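Workshop Tips: Getting Good Examples Out of a Small Robot Arm

Filed under Benches and Bad Habits, by Fotis Rallis 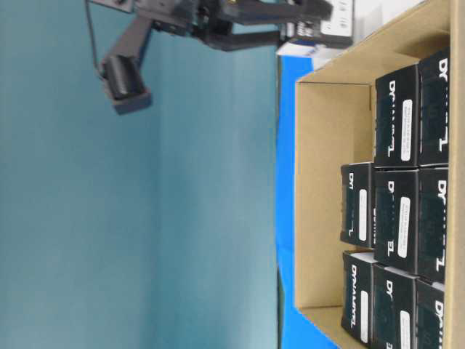
I keep a desktop arm at the Brikthorpe workshop, and for most of the past year my job has been to drive it by hand while a computer takes notes. You do the chore, the software stores it, and after enough chores you find out what you taught it. In my case the first thing it learned was hesitation. I hesitate a lot, apparently, just before closing the gripper.

These are the tips I give people who write in asking how to start. They apply to packing boxes, sorting screws and most other jobs you would rather not do yourself.

Tape the table first. Put a strip of masking tape wherever the box, tray or bin is supposed to sit, and write on the tape. Then move the box off the tape on purpose, a little, between takes. If it never moves, the arm learns one spot on your table and nothing about boxes.

Decide when a take is over before you begin it. Mine ends when the fingers are open and the arm is back home. I once spent all of July ending takes whenever I felt finished, and the trained arm would stop in midair over the bench like a man who has forgotten why he came into the kitchen.

Cardboard sags. Fold the flaps down and tape them to the outside, or cut them off. A flap that stands up in one take and flops over in the next will knock things about, and it hides whatever is behind it.

Work in sets of 15, then stand up. Your last few takes in any long sitting will be sloppy and you won't notice. I log the set number on an index card, along with anything odd: lamp moved, coffee on table, neighbor came in.

Keep the mistakes, in their own folder. A fumble followed by a decent recovery is worth having. A fumble followed by swearing and a hand reaching in is worth deleting. Sort them the same day. I have a folder called "maybe" from last winter and I will never open it.

Mind the cable. Run it along the arm with enough slack for the longest reach, then check it at full stretch before you record anything. Hook-and-loop strips beat zip ties for this, as you'll be redoing it.

Pick one lamp and leave it alone for the first batch. After that, vary it: shade down, shade up, overhead light off. Drullov, the program I use for recording, lets you add a note to each take, and "light" is the note I search for most.

Dark parts and shiny labels are a nuisance for any camera. Turn the lamp toward the wall and let it bounce. A sheet of white poster board does the same job if your wall is a gloomy color.

Back up before you clean up. I have almost 3,000 takes now, on two drives, one of which lives in a cookie tin at my sister's place.

Wipe the fingertips every few sets with a barely damp rag. Tape residue gets on everything, and a sticky gripper makes you look more skilled than you are.

Next month: glue, and how to get it off a workbench you were fond of.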